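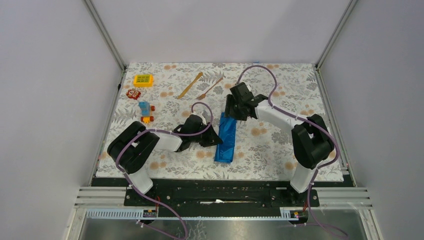
Leafy tablecloth, blue item folded long and narrow.

Folding things so they stay folded

My mother-in-law, Idalina Vieira, can fold a fitted sheet in the time it takes me to find the corners. I have stopped asking her to show me, as each lesson ends with her doing it again, faster, with a look. What follows is what I have picked up without supervision.

Shiny fabrics first, as they cause the most bad language. Anything slippery wants to be folded on top of something that isn't. A cotton tablecloth will do, or an old towel. On a bare polished table a nylon jacket will slide off at the exact moment you let go to admire it. Fold lengthways until you have a strip, smooth it from the middle outwards to push the air out, then roll it or fold it up from one end. Start from the closed end if there is one, or you will make a small balloon.

Don't iron anything shiny until you've read the label. I ironed a shower curtain in May and can still smell it.

Fitted sheets. Put your hands inside two corners, bring them together and flip one over the other so they nest. Do the same with the other two. Lay the thing down, tuck the elastic edge in so you have something like a rectangle, and fold in thirds. If it looks like a rectangle from the doorway, it is one. Put it inside its own pillowcase and shut the cupboard.

Tablecloths. Creases in a tablecloth come from the cupboard more than from the wash. If you have the room, roll it round a cardboard tube (the sort wrapping paper comes on) and stand it in the back of the wardrobe. If you haven't, fold it loosely with a clean tea towel inside the first fold, and change where the folds fall each time you put it away. Printed cloths go away inside out. Agathe Pichon at number 220 hangs hers over a trouser hanger, and I will admit they look better than mine.

Carrier bags. Flatten, fold into a strip, then fold the strip into triangles from the bottom up and tuck the handles in. A drawer of these looks like the work of a calm person. I did 227 of them one wet afternoon and have never been so pleased with myself or so little use to anybody.

Tea towels. In half, in half again, then thirds, and stand them on edge in the drawer. You can see the lot, so you will stop using the same two.

Waterproofs and tent bags. The makers' instructions always say to roll neatly. The bag is always slightly smaller than neatly. My Silluvik jacket goes into its pouch if I stuff it in by the handful, hood last, and kneel on it. Make sure it is bone dry first - mildew gets going quickly and the smell is loyal.

One last thing on storage boxes. Celeste Aguiar labels hers on the short end as well as the lid, which I thought fussy until I stacked four of mine and had to unstack four of mine. Masking tape and a pencil are enough. The label machine is in one of the boxes.

Last updated 10/01/2022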